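The office that brings the garden in

A bunch of something bright, a good window and a dark ceiling: how flowers can change the room you work in
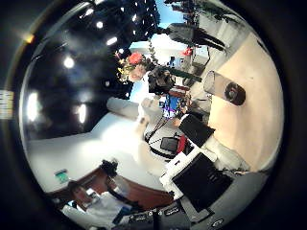 Reds, pinks and dots of yellow by the window, with the trees behind.

Dark ceilings frighten people. Mention one for an office and you will hear that it will feel like a cellar, that you'll need the lights on all day, that white is safer. I used to agree, and then I spent a morning at Degefa's rooms in Midura and came home wanting to paint everything.

The black overhead does something lovely to whatever is beneath it. The round recessed lights glow like little moons, your eye slides straight down to the window, and there are the flowers! A red-orange bloom with a soft pink one just below, bits of yellow among the leaves, and green stems climbing up behind as if they had plans for the glass. Past them is nothing but foliage and a patch of pale blue sky. Against white wall panels the colours look twice as strong as they would at home on my busy kitchen dresser.

What I like best is how little it takes. The bunch came from Feris, the stall at the bottom of Silau market, where a mixed armful is sold by the handful and you pick the colours yourself. I'd always start with one hot colour (orange, coral, a proper tomato red) and then put something gentler right up against it. Yellow goes in last and in tiny amounts. Leave the leaves on above the waterline, because a bouquet stripped of its green looks like it has had a bad haircut.

Trailing stems are the other trick. Jasmine, ivy, a long bit of passionflower if a neighbour will let you have it. Cut them longer than feels sensible and let them go where they like.

Glass helps too. A plain clear cylinder on a beige surface catches daylight beautifully even with nothing in it, and I now keep 3 at home in different heights, all from charity shops. The tallest is perfect for gladioli and hopeless for everything else.

Offices are dry places, so change the water every other day, trim the stems when you do, and keep the flowers away from radiators and strong afternoon sun. Mine usually manages 5 days, sometimes a bit over. Sweet peas give up sooner, but they smell so good that I buy them anyway.

Feris has dahlias coming in now, and the stall is usually picked clean by lunchtime, so go early and take a bucket.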